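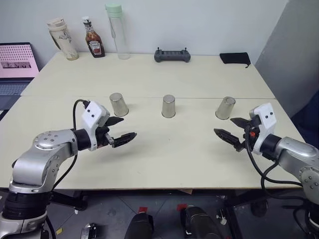 十月に入ってから、朝いちばんに台所でお湯を沸かすのが楽しみになってきました。夏のあいだは冷たい麦茶ばかりだったのに、人間の体というのは勝手なもので、窓を開けて首すじがひやっとした途端に、もう熱いお茶のことしか考えられなくなるんですよね。

それで今日は、ほうじ茶を自分で焙じる話を書こうと思います。前にもちらっと書いたかもしれません(書いていなかったらごめんなさい)。

きっかけは、英語教室でお世話になっているフィオン・ロッサーさんにいただいた古い焙烙でした。引っ越しの荷物を減らしたいとのことで、持ち手のところが少し欠けているけれど使うなら、と。もちろん使います! とふたつ返事でもらって帰ったものの、最初の一回は見事に焦がしました。台所じゅうが焚き火のあとのような匂いになって、夫が二階から降りてきたくらいです。

何度かやってみてわかったのは、とにかく焙烙を先にしっかり温めて、お茶の葉を入れたら火を弱めて、あとは手を止めないこと。ゆらゆら、ゆらゆら、と揺すっていると、はじめは青っぽい匂いがして、それがだんだん甘くなって、ある瞬間にふっと香ばしくなる。そこで火から下ろしてしまいます。もう少し、と欲を出すと苦くなります。余熱でも進むので、すぐお皿にあけるのがいいみたいです。

葉っぱは高いものでなくてかまいません。うちでは戸棚の奥で香りの抜けてしまった煎茶を使っています。今回のは春に買って半分残っていたもので、たしか500円ちょっとの袋でした。茎の多いお茶だと火の通りがゆっくりで、初めての方には茎茶のほうが失敗が少ないかもしれません。一度にたくさん焙じたくなるのですが、香りは二、三日でずいぶん落ちてしまうので、急須で二回分くらいをこまめに、が今のところのやり方です。

お湯は沸きたてを、ざぶっと。煎茶のときは湯冷ましに移したり、待ったり、あれこれ気をつかうのに、ほうじ茶はそこがおおらかで好きです。私は蓋をして20秒ほど待つだけ。濃いのがお好きな方はもう少しどうぞ。

そうそう、この前、近所に住むシウ・フンピンさんが遊びに来てくださったときにもお出ししたら、おうちではお茶に乾燥させたみかんの皮を入れることがあるのよ、と教えてくれました。さっそく翌朝、冷蔵庫の上で干してあった皮をほんのひとかけら入れてみたら、これがまあ、おいしいこと。入れすぎると皮の苦みが勝ってしまうので、小指の爪くらいで十分です。十一月になって早生みかんが安くなったら、もっとたくさん干しておくつもりでいます。ざるが足りるかしら。

お茶うけは、このところずっと「ガラン」のビスケットです。駅の向こう側の小さなお店で、いつもお昼過ぎには棚がさびしくなっているので、行くなら午前中がいいですよ。黒糖のと塩のとがあって、ほうじ茶には断然、塩のほう。夫は黒糖派で、この点についてはもう長いこと話し合いが平行線のままです。

焙じたあとの焙烙は、うちでは洗剤を使わず、冷ましてからお湯でさっと流して、しっかり乾かしています。このあいだは乾ききらないうちに棚にしまってしまって、次に出したとき少しかび臭くなっていて慌てました。から煎りを繰り返したら匂いは取れましたが、皆さまもどうぞお気をつけて。

書いているうちにまた飲みたくなってきたので、今夜の分を焙じてきます。次回は、みかんの皮の干し方をもう少し詳しく書きますね。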